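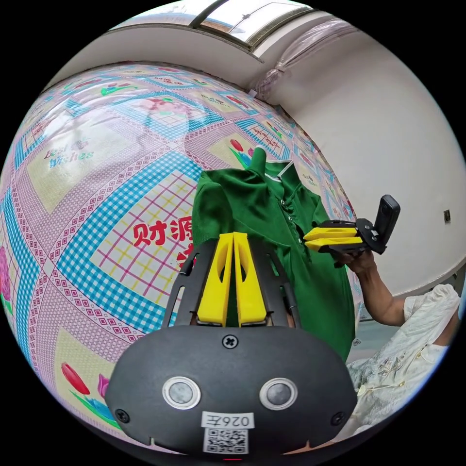
Re: [sovwood-swap] Polo shirts, collars, washing

Jana, quick answers, typing this between two loads so sorry for the mess.

> On 13 August 2020, Jana Görtz wrote:
>
> Going through the polos for the uniform swap. Most are fine but the
> collars curl up like old toast. Do we iron them or just hand them out?
> Also what do we charge, and does anyone still have the size list
> from May? Mine went with the old laptop.

Collars — iron them, but from the back side first, points toward the middle. Medium heat. If you start in the middle you push a little wave out to the tip and then it's there forever. Damp cloth on top if the fabric is the shiny kind.

Wash inside out, cold, buttons done up. I know the label says warm is ok. The dark colors go chalky at the seams after a few rounds, we had a whole bag of those from Verbeke last time and could not give them away.

No softener pls. Makes the pique pill.

Price: I'd stay at 2 each, same as before. Anything with a stain goes in the free box, even a small one, people do notice when they get home. Missing button is fine to sell, I have a jar.

Size list — yes I have it, will send tonite when I'm at the other computer. It says 284 pieces but that's with the gym shorts and the sweaters, so don't panic about the polos. Smallest sizes went first, we ran out before lunch. If you have kids' ones hold 25 back for the afternoon.

Hangers: the Skorko ones are too wide for the little shirts, they poke the shoulders out. Fold those instead, sleeves in, then in half.

Still need somebody with a car for the two racks. They come apart but the poles are long. Anyone??

Got to run, dryer is beeping.

Mieke

--
Mieke Meijer
Sovwood uniform swap list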